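Trays, paper and a very tidy bench

I have a drawer at home that I call the electronics drawer, which is a grand name for a tangle. There are motors in it, a doorbell, three or four chargers for telephones I no longer own, and a bag of screws that belongs to a bed. So when Jarlath Quinlan asked if I'd like to come and see how they sort parts at Hadevar, I said yes before he'd finished the sentence.

Hadevar is a small repair and salvage workshop up a flight of stairs behind a tile shop. It's warm, it smells of coffee and flux, and the kettle is older than I am. Jarlath has been there from the start. Maksym Bondarchuk joined in September, and most of what I learned that afternoon came from him, usually while he was looking for his glasses.

Their shelves hold 388 kinds of part, all listed in a ledger they call Juvby (after a cat, I was told, and I didn't press it). Anything that comes out of an old machine has to be looked at, matched to a line in the ledger and put away. It's slow going, and I loved it!

The sorting bench is white, and I'd want the same at home. My own table is dark oak and I have lost more small springs to it than I care to admit. On the white top they set out yellow plastic trays with a steel one in the middle, and each kind of thing gets a tray to itself. Solenoids in one, a wire harness in another, circuit boards in a third. The steel tray has paper laid in it, and that's where a part goes when its turn comes to be looked at properly.
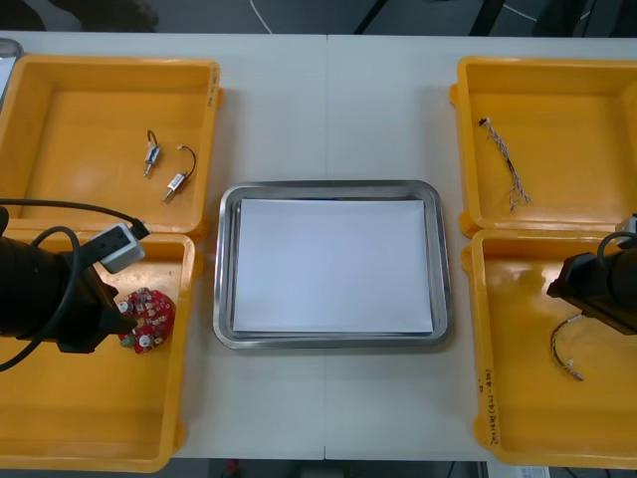 Why the paper?

I asked, of course. Maksym says small parts skate about on bare steel, and you can write on paper – a part number, a question mark, a rude word about whoever soldered it last. When the top sheet gets grubby it comes off and goes in the recycling. They tried a rubber mat from Skorby for a while and everyone disliked it, mostly for the smell.

The yellow trays are less fussy. They get scuffed and smudged and nobody minds, and some have a bit of handwriting on the rim in dark ink. Jarlath is firm that you write on the tray and never on a sticky label. He once spent a whole morning picking old labels off a batch from Cabral with his thumbnail, and he still talks about it.

I had a go myself, with a biscuit tin of odds and ends they keep for visitors. My first mistake was tipping the lot out at once. You take one thing, you put it on the paper, you decide, you move it on. Only then do you reach for the next. I found this almost unbearable for the first few minutes and then rather soothing, a bit like shelling peas.

The little boards are the prettiest thing they handle. There's a round red one with scalloped edges that I'd happily wear as a brooch.
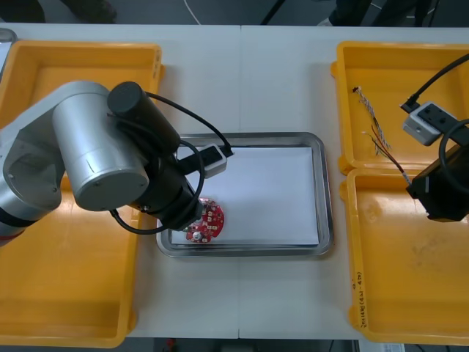

I came home and emptied my drawer on to a white tea towel, with two roasting tins and a baking tray pressed into service. The bed screws have gone back to the bed. The doorbell works, to my great surprise, and I've kept one charger out of sheer nerves. Maksym has offered to take the motors, and I've put them in an ice cream tub by the front door with his name on the side – written straight on to the plastic, no label.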